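Tabla Plokar de arce macizo
Tablero de trabajo y de juego. Marca: Guillot. Vendido por Odus. 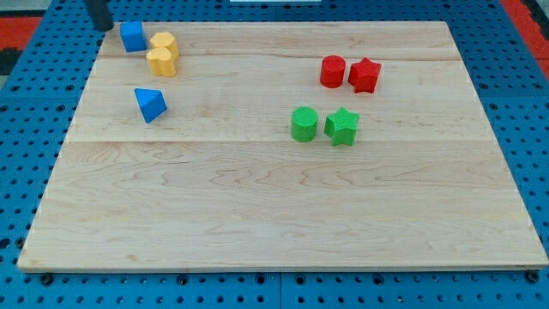

¿Cada cuánto hay que darle aceite?
Dos veces al año si se usa a diario. Con uso flojo, una vez y listo. Aceite mineral o de linaza, capa fina, una noche entera de reposo y trapo seco por la mañana.

Descripción

Tabla rectangular de arce claro, planchas encoladas de canto. Veta fina, ondulada, con alguna mancha o remolino marrón suave. Cada pieza sale distinta, no se puede elegir el dibujo. Las uniones entre planchas se ven un poco si se mira de cerca, es normal en madera maciza y no se abren con uso normal.

Sirve para clasificar formas, puzles, bloques, plastilina (mejor con mantel debajo), cuentas, construcciones pequeñas. También como base de montaje en el banco. Corazones, hexágonos, cuñas: las piezas de encajar típicas se apoyan bien y el color resalta sobre el arce. Queda sitio de sobra para ordenar por grupos y dejar la mitad libre para trabajar.

Los bloques no van incluidos. El tablero perforado azul tampoco, se vende aparte (ver Accesorios).

Ficha

Material: arce macizo
Largo: 600 mm
Grosor: ver etiqueta del lote
Acabado: aceite, sin barniz
Cantos: lijados a mano, sin molduras
Uso: interior
Patas: no lleva
Referencia: Plokar 109

Precio y disponibilidad

50 euros, IVA incluido. Portes aparte. En existencias la 109. La version larga vuelve en marzo, de momento no se reserva.
Precio revisado el 2020-07-11.

Para colegios y ludotecas hay precio por lote, escribir a Beathag Dow con el número de tablas y la dirección de entrega. Contesta ella, normalmente en el día.

Envío

Sale del almacén de Landgate. Plazo, aproximadamente 14 días en península. Islas algo más, depende del barco. Va en cartón doble con cantoneras. Si la caja llega golpeada, anotarlo en el albarán antes de firmar y mandar foto de la caja y de la tabla. Sin nota en el albarán la agencia no se hace cargo y nosotros tardamos mucho más en resolverlo.

Recogida en Landgate posible, avisando antes. Aparcar en la parte de atrás, por delante no dejan.

Cuidado y limpieza

Trapo húmedo, bien escurrido. Secar enseguida. Nada de lavavajillas, nada de remojo. Jabón neutro si hay rotulador, y si no sale, lija fina siguiendo la veta y luego aceite en esa zona. El aceite oscurece un poco la madera los primeros dias, luego se iguala.

No dejarla pegada a un radiador ni al sol de una ventana. Guardar plana, o de pie bien vertical; apoyada en ángulo contra la pared acaba cogiendo curva. Si ya la ha cogido: darle la vuelta, peso repartido encima, una semana. Suele volver casi del todo.

Trapos con aceite de linaza: extendidos al aire hasta que sequen, nunca hechos una bola. Pueden arder solos.

Colocación

Sobre mesa lisa tal cual. Si la mesa resbala, la lámina de goma de abajo. Sobre tablero perforado también va bien, la tabla queda un poco por encima de la superficie y se coge fácil por el canto. No atornillar a través de la madera, se raja. Si hace falta fijarla, topes en los lados.

Con niños pequeños, mejor en el suelo o en mesa baja. Pesa, y si cae en un pie se nota.

Accesorios

Lámina de goma antideslizante, se corta con tijera
Topes laterales para tablero perforado, juego
Aceite para madera Guillot, bote pequeño
Tablero perforado azul, agujero redondo
Bolsa de tela para guardar bloques

Opiniones

Skye Baxter
La uso en el aula para separar piezas por color. Muy lisa, no engancha. La mía vino con una mancha marrón en una esquina que al principio pensé que era suciedad, es de la madera. El bote de aceite me parece pequeño para lo que cuesta. La tabla bien.

Cliente de Landgate
Buena. Tardó más de lo que ponía. Respondieron al correo.

Devoluciones

Sin usar y sin aceitar, con el cartón original. Portes de vuelta a cargo del cliente salvo defecto. Defecto es: grieta, unión abierta, curva de fábrica. El color y la veta no son defecto. Marcas de rotulador tampoco, lo ponemos porque ha pasado.

Para abrir una devolución, número de pedido y dos fotos, una de cada cara. Se abona por el mismo medio de pago cuando la tabla entra en almacén y se revisa.

Otros productos Guillot en Odus: bandejas, cajas con tapa, tabla Plokar larga (agotada).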